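Liste : apprentissage-manip
Objet : Re: Combien de démonstrations avant le premier entraînement ?
Date : 9 novembre 2024

Bonjour à tous,

Je réponds en bloc au message d'hier et aux deux questions reçues hors liste.

> Nous démarrons une collecte de démonstrations pour de la prise d'objets
> souples ou fragiles, avec une pince à doigts en mousse. Nous avons
> 175 épisodes, tous enregistrés par la même personne, et la politique
> apprise ferme la pince trop tôt une fois sur deux. Faut-il continuer à
> enregistrer ou revoir le protocole ? Et gardez-vous les épisodes ratés ?
> Nous utilisons Trirkar pour l'enregistrement, avec les réglages par défaut.

Pour la fermeture trop tôt, je regarderais d'abord la synchronisation. Dans Trirkar, par défaut, l'ouverture de la pince est horodatée à la réception et les images à l'envoi. Chez nous l'écart était de 2 images. Ça ne se voit pas à la relecture, mais le modèle apprend à fermer avant d'être en place. L'option se trouve dans le fichier de session, section « horloge » ; il faut la mettre sur « source » pour les deux flux. Les épisodes déjà enregistrés sont récupérables en décalant la colonne de la pince, inutile de les refaire.

Sur le nombre, 175 suffit pour vérifier que la chaîne fonctionne de bout en bout, pas pour juger la méthode. Notre jeu Briseck en compte 2 698 après tri, pour 18 consignes différentes. Les courbes ont commencé à bouger quand on a varié les positions de départ, bien plus que quand on a ajouté des épisodes. En octobre nous avions passé une semaine entière à enregistrer la même consigne depuis la même position, et le gain était nul sur le jeu de test.

Un seul opérateur, c'est un vrai problème. Chacun a sa manière d'approcher l'objet, et le modèle la copie, hésitations comprises. Nous changeons d'opérateur à chaque série et nous notons un code (pas un nom) dans les métadonnées.

Pour les épisodes ratés : on les garde, avec une étiquette. Trois valeurs seulement – réussi, raté, rattrapé. Les « rattrapés » (la prise glisse, l'opérateur reprend et termine) sont ceux qui nous servent le plus. Les « ratés » ne vont pas dans l'entraînement par imitation, mais Koller s'en sert pour le détecteur d'échec.

On m'a demandé aussi s'il fallait un fond neutre. Nous ne le faisons plus. La table reste blanche, le reste du poste est laissé tel quel, matériel et personnes compris. Les modèles entraînés sur fond propre décrochaient dès qu'on changeait de salle.
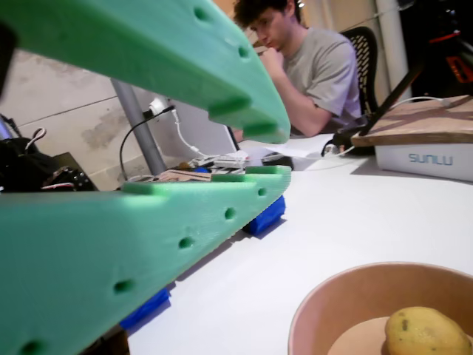
Le poste de collecte : les doigts en mousse verte, et le bol en bas à droite.

Côté cadrage, vérifiez que les deux doigts restent visibles sur toute la course. Si l'un des deux sort du champ à l'ouverture maximale, le modèle estime mal l'écartement. Pensez aussi à refaire l'étalonnage quand vous changez la mousse : même à cotes identiques, la butée logicielle n'est plus la bonne.

Le script de décalage est dans le dépôt Gristness, dossier « outils ». Il prend en entrée un répertoire d'épisodes et écrit à côté, sans toucher aux originaux. Il ne gère pas encore les sessions à deux bras.

Si vous relancez un entraînement après correction, je veux bien les courbes, même mauvaises.

Cordialement,
l'équipe collecte, Briseck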